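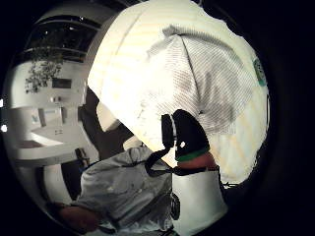

August 24, 2021
By the Lingate product desk

Filed under: Catering supplies > Takeaway > Hot cups

Clekon Large White Paper Cup

The Clekon large is the biggest hot drinks cup we keep in stock. It replaces the old Grastia large, which we stopped ordering in the spring. If you have been buying the Grastia, your lids will still fit. The rim is the same width and we have tried both makes of lid on it.

It is a white single-wall cup with a rolled rim. The inside has a thin lining so it will take tea, coffee, soup or hot chocolate. Being single-wall, it gets hot to hold when filled with fresh tea or black coffee, and most cafes that buy it use a sleeve as well. Sleeves are sold separately and come flat. They need opening out and pushing up from the bottom of the cup until they grip. Don't force them any higher than that or the side of the cup will crease.

We sell it by the sleeve of 50 or by the case. A small office getting through one pot of coffee in the morning will probably find the single sleeve enough. Cafes and canteens nearly always take the case, and the price per cup is better. For larger orders we can do a pallet rate on anything over 3,000 cups, mixed sizes allowed, as long as they are all Clekon. Please ring for that as the website can't work it out.

Stock at the time of writing is 1,633 sleeves at the Lingate warehouse. The next delivery is due in September. We don't expect to run out before then but the medium did go short in July, so order a little early if you have an event coming up.

Storage

Keep the cups in their plastic wrap until you need them, on a shelf and off the floor. Paper cups pick up damp, and a damp cup goes soft at the base seam. They also take on smells, so the cupboard with the bleach and floor cleaner is a bad place for them. Stack the cases no more than 5 high. The bottom case will bow after that and the cups at the corners come out oval, and then the lids won't go on properly.

In use

Fill to a finger's width below the rim if you are putting a lid on. Press the lid down all the way round, starting at the side opposite the drinking hole, and check it over the seam. The seam is where most leaks start, whatever make of cup you buy. If you can, turn the lid so the drinking hole is well away from it.

The cup can be used for cold drinks but it isn't made for them. With ice in it the outside will go wet and after a while the paper softens. We have a separate cold cup for that.

Do not use it in a microwave. Do not refill it with boiling water once it has been standing with a drink in it for a long time.

Printing

Plain cups can be printed with your own name or logo through Theodorakopoulos, who do all our print work. One colour or 2 colours, one position. They need artwork as a vector file, and a small round logo generally comes out better than a long line of text, which has to be bent to follow the taper of the cup. Allow almost a month from approving the proof. Printed cups can't be returned unless the print is wrong.

Printed sleeves are cheaper than printed cups and are worth asking about if you use several sizes, as the same sleeve fits the medium and the large.

Disposal

The lining means the cup should not go in with ordinary paper and card unless your waste firm says it can. Many collect cups separately. Empty them first and stack them, they take up far less of the bin.

Delivery

Orders placed before noon go out the same day, Monday to Friday. Cases are sent on our own van within the Lingate area and by carrier elsewhere. Check the case for crushed corners before signing.

Comments (4)

teahut_2
Can confirm the old lids fit. Had half a box of Grastia ones left and used them all up on these.

Marsh Lane Canteen
Is the sleeve the same one you did with the medium last year? We have loads of those.

Lingate
Yes, same sleeve, it sits a bit lower on the large.

bakeryonthehill
Decent cup. Bit thinner than the last ones I think? No leaks so far.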